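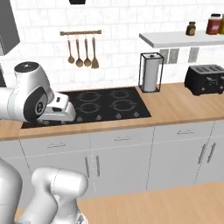
Nov 28, 2023

I was at my desk before eight today and I stayed too long again. We are now at 439 good episodes for the simulated kitchen, and Floor Van Dijk wants them uploaded to the Ollgate server before she goes on leave. I threw away five this afternoon. In most of them the hand stopped for a long moment above the stove while I was thinking what to do next, and the model will learn my thinking as if it was part of the task. She told me this already in May, and I wrote it on a paper above my monitor, but I still do it.

The stove is the hard part for me. The knobs are small and they sit in a row near the front edge, and when the gripper comes over them it hides the left ones from the camera. So I am turning something which I can not see. I tried to come more from the side, and it was better, but slower. Floor says slower is fine if it is smooth. I am not sure that Hermans will agree when he sees the lengths of the episodes.

In the morning we had a discussion about the wooden spoons on the rail. Hermans wants to change their order in every episode, so that the policy does not simply remember that the ladle is on the left. I think he is right, but then we need to write all the instructions again, and I am the one who writes them. For now we keep the ladle, the two spoons and the spatula where they are, and we change only the start pose of the arm.

The simulator crashed two times after lunch. It was the Wurkari plugin again - the physics goes wrong when the fingers close on a thin handle. I lost two episodes and also a little of my patience. I wrote a report and I attached the log, this time with the correct version number.

My wrist hurts from the controller. I should ask if we have the other one, the lighter one, from the Stellarska project. I think it is still in the box under the window.

Tomorrow: the front burners first, then the toaster levers. Also call my mother, I forgot it again.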